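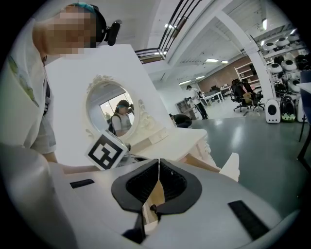
Bandeau sarcelle et t-shirt blanc, penché près de la coiffeuse.

Séries / Coulisses · Lecture : 2 min

Okden ouvre ses studios au public une fois par an, en septembre, et 305 curieux s'y pressent pour voir où se tourne « Pellwood », sitcom familiale dont le salon n'a que deux murs et demi. Le canapé, lui, est vrai : 13 saisons de ressorts. On n'a pas le droit de s'y asseoir. J'ai demandé deux fois.

L'escalier mène à une planche, puis au vide. Les ados de la série y claquent la porte depuis des années, à raison de 34 prises pour le seul pilote, selon notre guide, qui semblait encore fatiguée. 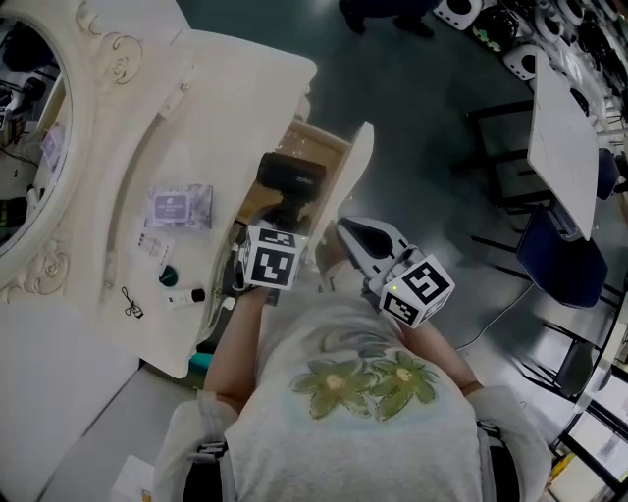 T-shirt gris à fleurs vertes, devant un tiroir ouvert.

Après la pause, projection d'un épisode inédit, rires enregistrés compris. La salle a ri un peu moins que la bande. Navette pour Brosach à 17 h, avec un mug à l'effigie du chien. Le chien était en congé.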